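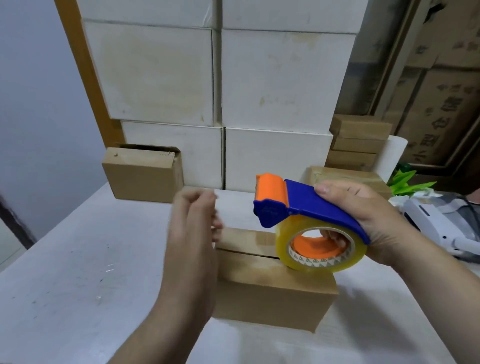

Should a small packing room buy a case sealer before anything else?
Work out what the sealing costs you first. We almost bought the machine before we had written down a single figure.

I do the equipment planning for a small mail-order seller. Donal Quinlan asked me in July to put together next year's list, and packing was the first line on it. Posting my notes in case they help anyone with a shop our size.

Starting point: 219 boxes on a normal day, 306 on the worst day this year. I plan for the normal day and check that the worst day is still possible. Maeve Dunne wanted it the other way round. We went back and forth and stayed with the normal day, with overtime covering the peak.

Time per box is the number everyone guesses at. Don't guess. Stand there with a phone timer for a whole morning and write down sealing on its own, apart from filling and labeling. Our guess before we timed it was nearly double the real figure.

We use a lot of small cartons. Most semi-automatic sealers have a minimum box height and length, and our smallest size falls under it on two of the three quotes. If your small boxes still get taped by hand, take them out of the savings.

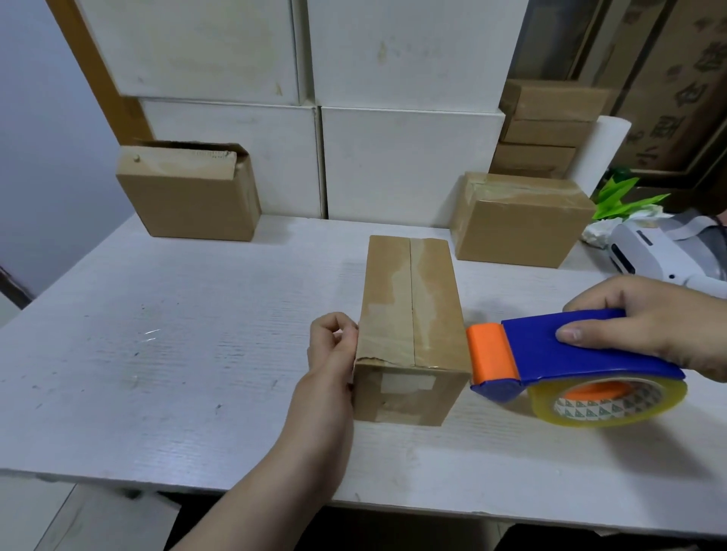
Small upright carton, one strip along the center seam.

Quotes so far: one from Parnavel, one from Bellamy, one from Fitereck. Parnavel is the cheapest on paper, but installation and training are separate lines. Bellamy includes both. Fitereck sent a price for the sealer and a second price for a sealer with a robot arm feeding it, which we had not asked for.

I did run the numbers on the arm. It needs a guarded area, a steady supply of boxes already folded, and someone who can restart it when it stops. At our volume that person would be watching it for most of the shift. Moved to the "look again in two years" list.

Things that were missing from the first draft of my budget: a power outlet on that wall, a table at the right height on the outfeed side, spare blades, machine-length tape rolls (they don't fit the hand dispensers, so you stock both), and freight. Freight alone was 11 percent of one quote.

Also floor space. Liam Carroll measured it with masking tape on the floor and left it there so we could walk around it. Do this. The brochure gives you the machine and leaves out the person loading it, the pallet behind them and the door that has to open.
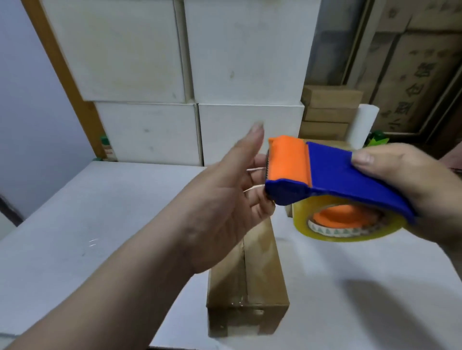

Hand dispenser over a tall carton.

Keep the hand dispensers in the plan whatever you buy. They are the backup on the day the sealer is down, and the price of a few good ones barely shows in the total. I put in 8, plus blades.

Daiane Siqueira asked for a trial before any deposit, using our own cartons. Two of the three suppliers agreed. We are sending them a mixed pallet, small sizes included – that will tell us more than another call would.

Where it stands: one semi-automatic sealer in the budget, no arm, a used unit from Ulby as the fallback if the trial goes badly. Kathleen Costello has the sheet now and wants the service contract shown as its own line. I'll post the layout of the sheet once she has been through it.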